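Visiting preachers: length of address

Tamanetti_Clerk
Members are asked to note that from June, addresses by visiting preachers at Urham Chapel will be limited to 42 minutes.

Joo56
I must respectfully disagree. Our last guest spoke for over an hour and the congregation stayed.

Grutov
The limit is fair – the Friday meeting has to finish by nine.

Tamanetti_Clerk
Both views will be put to the elders. The oval table is to remain in use for the meeting.

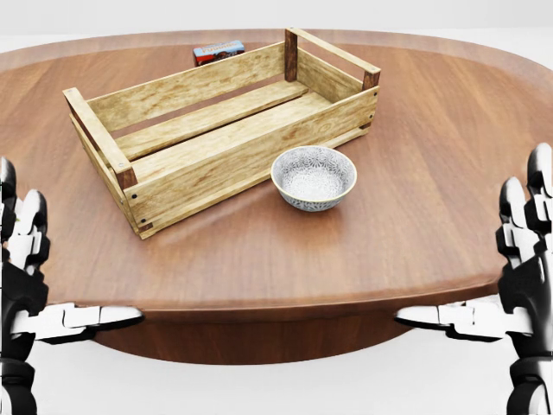 Reply 4

Joo56
Thank you. I shall write to the elders.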